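Häufige Fragen zum Songwriting-Kurs bei Storia

Muss ich Noten lesen können?
Nein. Wir arbeiten mit Akkordsymbolen und Textblättern. Drei Griffe auf der Gitarre oder am Klavier reichen für den Anfang.

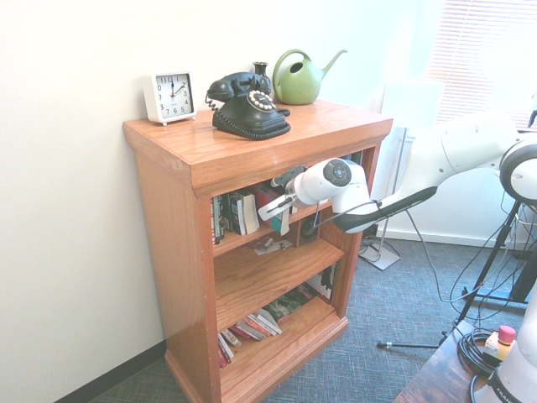

Worum geht es in den Stunden?
Der Kurs behandelt klassisches Country-Songwriting: Strophe, Refrain, Bridge und das Erzählen in wenigen Zeilen. Birgit Schwerdtfeger beginnt meist mit einem Gegenstand, über den alle eine Strophe schreiben. Ein schwarzes Telefon mit Wählscheibe wie das auf dem Regal gibt viel her, vom Anruf nach Hause bis zum Anruf, der nie kommt. Danach wird vorgesungen oder vorgelesen.

Wie groß sind die Gruppen?
Höchstens 15 Personen. Ab 20 Anmeldungen teilen wir den Kurs.
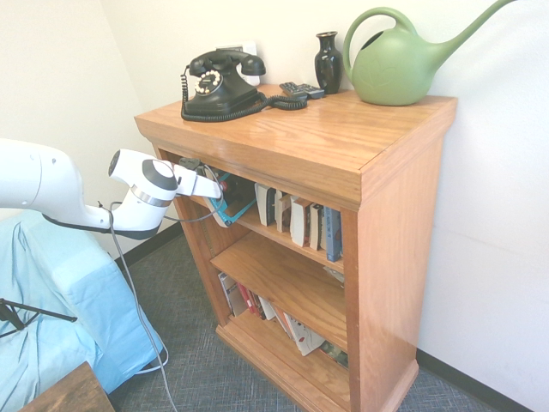 Bücherregal mit Telefon

Was kostet die Teilnahme?
200 Euro, zahlbar bei Anmeldung. Leihgitarren sind inbegriffen, bitte vorher Bescheid geben.

Darf ich eigene Texte mitbringen?
Ja, auch unfertige. Chaiwat Kaewsai liest sie vorab, wenn sie bis Ende Mai bei uns sind. Vorlagen aus Romanen oder Gedichten sind erlaubt, solange keine Zeilen wörtlich übernommen werden.

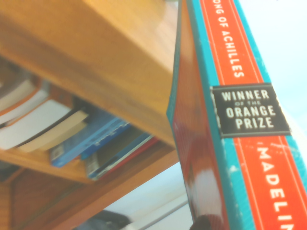 Bei Liedern nach einer Vorlage bitte Titel und Autor auf dem Textblatt angeben.

Gibt es ein Abschlusskonzert?
Ja, im Juni in Zadlow, Beginn 19 Uhr. Ein Auftritt ist freiwillig.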